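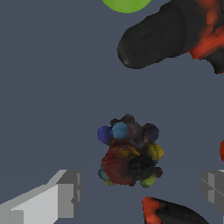
The Hellwig town library is getting its evening hours back, and people could hardly be happier! After a September fundraiser that brought in more than anyone had dared to guess, the reading rooms will stay open until 9 p.m. four nights a week, and the long-closed children's corner upstairs is coming back too. Families have been asking for the corner for years, and the new color plan is a cheerful one: slate blue-gray for the big plain walls, with touches of lime as bright as the green ball at the top of the picture, and a little orange-red by the door.

"I came here every night as a student, and I can't wait to see the lights on again," said Waltraud Ehlers, who runs the lending desk. She and her coworkers have been sorting donated books since the fall, some 3000 of them, with mysteries and cookbooks leading the pile (there is also a wonderful run of old railroad magazines from Latemard).

Ottmar Albers, who organized the book sale, said 75 families signed up to bake, carry boxes or sell tickets. The last box of paperbacks went to a couple who had driven over from Farkon just for the day.

Evening hours start right after New Year's. The first late night will have live music, hot cider and a read-aloud for kids under ten, and library cards will be free for anyone who signs up that evening. Bring a friend, and bring back those overdue books while you're at it, as all fines are being dropped for the month.

Last updated: 2 December 2024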